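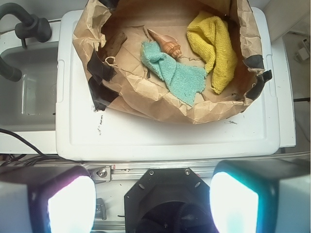
Slide 9. Wrist view, paper bag with two cloths and a shell.

Notes for slide 9 — keep under 2 minutes.

Start with segmentation. Turquoise cloth, yellow cloth, striped shell: color alone separates these. The bag is harder. Its rim is all creases, and the old Pletov depth filter treated each crease as an object edge. Point to the black tape on the rim. The mask has to keep tape and paper as one body.

Then contact order. The shell rests partly on the turquoise cloth, so the planner gets a support edge from cloth to shell and picks the shell first. The yellow cloth is against the bag wall. Approach from the open side only, or the wall goes into the collision set as rigid and the query fails.

Timing. Honeris replans every 200 ms. Grasp scoring takes 44 ms of that on 400 candidates. If asked why not more candidates: the ranking stopped changing past that point in our logs.

Known gap — thin string. The small loop inside the bag at upper left falls below the mask size threshold and is dropped. Ticket is open in Kekanov.

Next slide: failure cases, cloth on cloth.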